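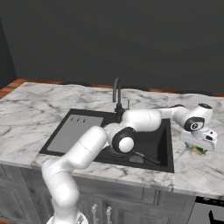 Sponge pick in sim: Padden vs Cekia gripper

marjatta_r
Same arm, same kitchen, only swapped the hand. 2000 episodes each, picking the sponge off the marble right of the sink. Padden got 79 percent, Cekia 70. Default controller gains, didnt touch friction. Thoughts before I buy one?

gravelroad
What friction though? Default sponge in most of these is basically a hockey puck. Nine points could be all contact model.

marjatta_r
Rigid body, yeah. Soft one ran too slow on my machine.

hiltier_fan
Disagree with gravelroad, a gap that size over that many runs is real. Whether it carries over to hardware, different story. Had a Cekia since April, fingers are fine, the driver is rubbish.

gravelroad
Real in the sim, sure. Wouldn't spend money on it.

tobermory
Watch your elbow over that basin. Mine kept clipping the faucet on retract til I added a waypoint — check how many of the fails are colisions and not drops.

marjatta_r
Good call, lumped them together. Will split the logs tonight.

hiltier_fan
Try the Salminen controller too, 2 lines in the config. Impedance mode is kinder on thin stuff.

gravelroad
And do the pan handle next. Sponge is the easy one.

marjatta_r
Pan's in the sink already, no grasp poses for it yet. Rerunning with friction randomized first.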